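Skendix (miniatures game)

Skendix is a tabletop wargame of skirmish battles in a made-up river country, played with small painted figures, a handful of six-sided dice and a deck of order cards. It was written by Tsion Berhe, and I've been playing it long enough that my first copy has lost its back cover. I wrote this entry for our club's game encyclopedia because the old one was four lines long and had the turn order wrong!

Background

The game grew out of an earlier set of Berhe's called Nimus, a big-battle game with whole regiments on square bases. Nimus had its fans (I was one, for a while) but it ate entire weekends, and you needed a painted army before you could find out whether you liked it. Skendix takes the same setting, shrinks each side down to a war band and throws out nearly all the bookkeeping. The two share place names and a few troop types, and that's about it. You can't use one book to settle an argument in the other, though people at our club keep trying.

The setting is the valley of Tamiru, a long wet stretch of country with mills, toll bridges and a lot of families who don't like each other. The book spends a couple of pages on this and then gets out of the way. I like the background, but you could swap in any vaguely early-gunpowder world and nothing would break. I've seen it played with Renaissance Italians and it worked fine.

War bands

Each player has 100 points to spend. A leader is compulsory and takes a big bite out of that, and then you choose from spearmen, shot, riders, river scouts and a few oddballs like the bell ringer (more on him later). A normal band comes out at nine figures, give or take, so you can paint one up in a couple of evenings if you're not fussy about belts and buttons. I am fussy about belts and buttons, so mine took most of February.

Every figure has three numbers on its profile: Nerve, Arm and Pace. Nerve is the important one. New players always load up on Arm, which covers hitting things, and then watch their lovely expensive swordsmen run for the table edge the first time somebody fires a musket at them.

Turn order

Both players draw cards from their own order deck at the start of a turn, up to a hand of six. You take turns laying one face down beside a figure or a small group, and when both hands are empty you flip them in the order they were placed. So you're committing to things early and then watching it all go wrong in slow motion, and that's most of the fun for me.

The cards are Advance, Hold, Volley, Charge and Rally, plus one Bluff that does nothing at all except worry your opponent. A figure with no card can still defend itself if attacked, but it can't move. The older entry said that it could move half its Pace. It can't! That was a Nimus rule. 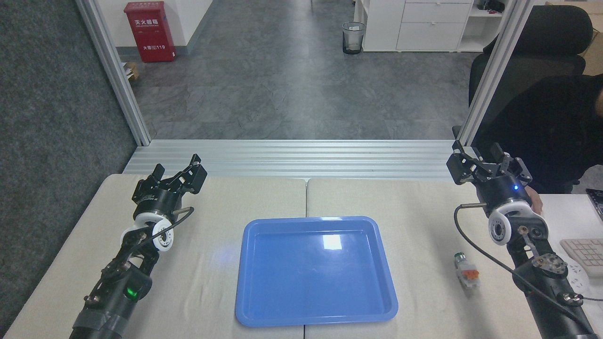
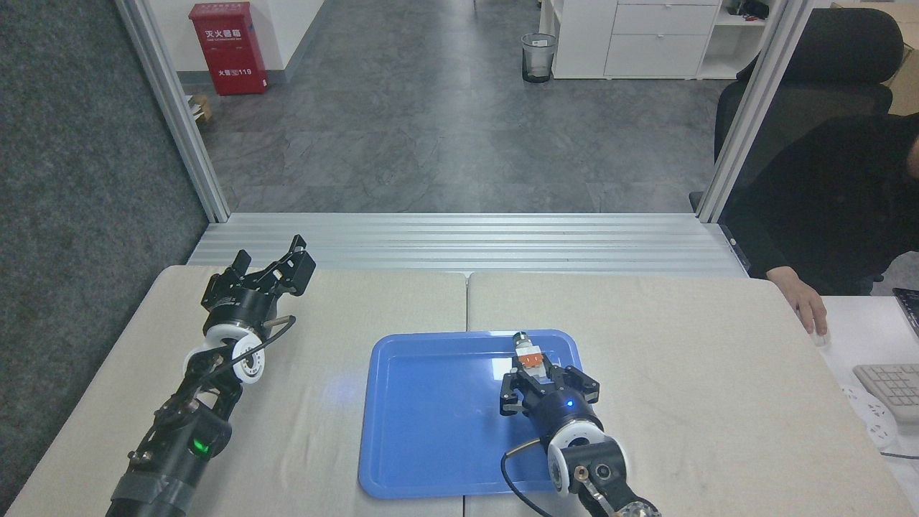 Shooting and close combat

Shooting is one die per figure plus Arm, against a target number set by range and cover. Ties go to the target. I do think the cover rules are a bit generous, and two bands of shot sitting behind hedges can swap volleys all night without much to show for it. The answer is to send riders around the side, but on a small table there isn't always a side to go around.

Close combat is opposed dice, and the loser tests Nerve. Fail by a little and the figure falls back a move, fail by a lot and it's gone. There are no wounds to track except on leaders, who can take one. I was sniffy about this at first (I like a bit of detail in a melee) but it keeps things quick, and after a few games I stopped missing it.

The bell ringer deserves his own paragraph. He can't fight to save his life. But once per game he lets you pick up every face-down card you've laid and place them again, and if you time it right your opponent will make a noise like a kettle. He's cheap too, probably too cheap, and I've hardly seen a band without one.

Scenarios

The main book has a bridge fight, a cattle raid, a night attack and a straight-up meeting battle. The bridge is the best of them by a mile. The night attack has a lantern rule that I've read over and over and still play differently each time, and I'd tell beginners to leave it alone until they've got the order cards down.

Winning is done by banner points, which come from objectives and from chasing off enemy leaders. Wiping out the other side is worth surprisingly little, so you do get games where the player with two figures left wins comfortably. Some people hate that. I think it makes for much better endings.

Dukell supplement

Dukell is the one expansion I know well. It adds boats, fog and a hill-country band list, and it replaces the campaign system with something simpler where your survivors pick up scars and nicknames between games. The boats are a mixed bag. They look wonderful on the table and they're slow, and anybody caught in one under musket fire is in for a miserable evening. The fog I'd use in every game if my regular opponent would let me.

The hill band has a 100-point sample list printed in the back, and it's a decent one to copy figure for figure if you're starting out. Just swap one of the axemen for a second scout. You'll want the Pace, especially on the bridge scenario, where whoever gets to the toll house first usually gets to stay there.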